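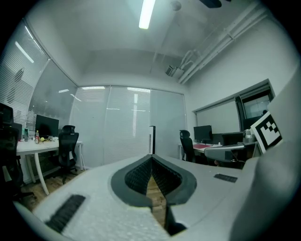

Nhung Trương left a comment under my last post asking why anyone would bother learning to fix a fountain pen when you can buy a decent new one for the price of lunch. She said she'd tried one in college, got ink on a good shirt and went straight back to ballpoints. Fair enough! But I've been thinking about my answer ever since, and it got too long for the comment box.

I bought my first old pen at the Gandbridge flea market for two dollars. It was a Waltex, black, with a lever on the side that wouldn't budge and a nib so crusted with dried ink that I couldn't see the slit. I had no idea what I was doing. I soaked the nib section in cool water overnight, and in the morning the whole glass was a deep violet. Somebody's ink! Who knows what they wrote with it – grocery lists, love letters, complaints to the gas company.

After that came the sac, the little rubber tube that holds the ink. Mine had turned to something like burnt toast, and I spent an evening scraping it out with a bent paper clip and a lot of bad language. The new one was cheap. You trim it, stick it on with shellac, leave it alone until the next day (I did not leave it alone, and had to do it twice), dust it with talc and slide everything back together. Then you dip it, pull the lever, count to ten and hope.

It wrote. It wrote beautifully, a wet springy line that goes thick on the downstrokes without my doing anything special. My handwriting is terrible and even that looked better. I filled four pages with the names of rivers.

I'm up to a dozen pens now. The Dufour is the prettiest, all green and gold swirls, but it leaks if I so much as look at it. The Clisside is ugly and perfect and goes everywhere with me. Vusumuzi Baloyi emailed to recommend heating a stuck barrel with a hair dryer on low and then waiting, much longer than feels reasonable, before twisting. It worked on a pen I'd given up on in the spring, so thank you!

So, Nhung, I suppose I bother for that first line of ink, every single time. Try one again, and wear an old shirt. Start with a lever filler, skip anything with a cracked cap, and buy two sacs in case you ruin the first. Next up is a piston filler that hasn't moved in years, and I've already ordered the grease.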